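Famivum: registro de inventario de equipos reacondicionados

Versión de abril. Mantenimiento: Oisín Flanagan.

Contenido
El fichero principal reúne 1047 registros de ordenadores de sobremesa donados al taller Demunard y revisados antes de su entrega a centros escolares. Cada fila corresponde a un equipo; los portátiles se publican aparte, en Orow.

Campos
id: entero, único, sin ceros a la izquierda.
origen: código de la entidad donante, anonimizado.
ram_mb: memoria instalada tras la revisión.
ranuras: tipos de ranura de expansión, separados por punto y coma.
estado: apto, piezas o baja.

Limitaciones
En 37 registros falta el campo origen. Otros 9 conservan la capacidad de disco declarada por el donante — no se ha medido. Los valores vacíos no equivalen a cero.

Uso
Codificación UTF-8, separador de tabulación. El validador Du comprueba tipos y duplicados; tarda 30 segundos en recorrer el fichero completo. 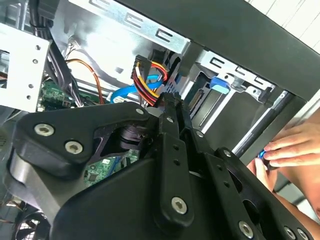
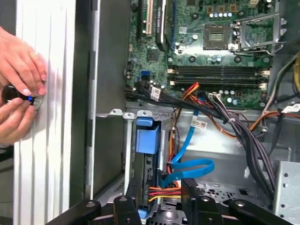
El campo ranuras distingue mayúsculas y solo admite valores de la lista cerrada. Los adaptadores sueltos no se registran. Una placa con ranura PCI blanca y ranura PCI Express negra, como las de la segunda fotografía, se codifica PCI;PCIE, sin espacios. El orden de los valores es alfabético y no indica posición en la placa.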